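3.2 Collection of demonstrations

All demonstrations were gathered in simulation. An operator drove the arm through the Geston interface, which maps the motion of a hand-held controller to changes in gripper pose at each control step. The jaws are opened and closed by a single trigger. The operator sees only the view from the wrist camera, so that no action depends on information the policy will lack at run time.

Each episode starts from a home pose with a small random offset. One object is placed on the work surface, and its position and heading are drawn afresh. Surface texture, background colour and light level are also drawn at the start of an episode and then held fixed until it ends. The ranges for light level were widened in February after a first policy, trained on bright renderings only, failed on most of the darker ones.

We collected 392 episodes in total. Of these, 49 were held out for validation and took no part in training or in the choice of normalisation constants. The split was made by episode and not by time step, as neighbouring steps are nearly identical and would leak between the two sets.
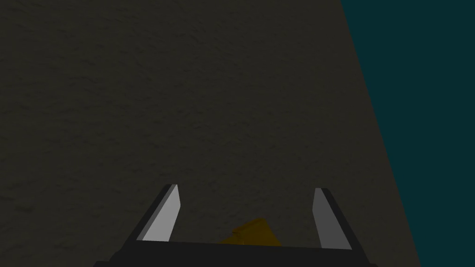 Figure 3. Wrist view with the jaws open and a yellow-orange object between the fingers. The palm hides the lower part of the object.

Episodes are recorded at 24 steps per second. A step holds the rendered view, the joint positions, the jaw opening and the commanded change in pose. Commands are stored before smoothing; the filter used in Geston adds a short lag, and a policy trained on filtered commands tended to close the jaws late. Idle steps at the start of an episode are removed, but pauses just before the grasp are kept - they often mark the point at which the operator corrects the heading of the gripper.

An episode counts as a success if the object is clear of the surface and still held after 100 further steps. Failed attempts followed by a successful second grasp were kept whole. Episodes that ended without a grasp were stored apart and are used only in the comparison with the Kollár baseline in Section 5.

All labels were checked by replaying the stored commands from the same random seed. Where the replay and the stored label did not agree, the episode was thrown out and collected again under a new seed.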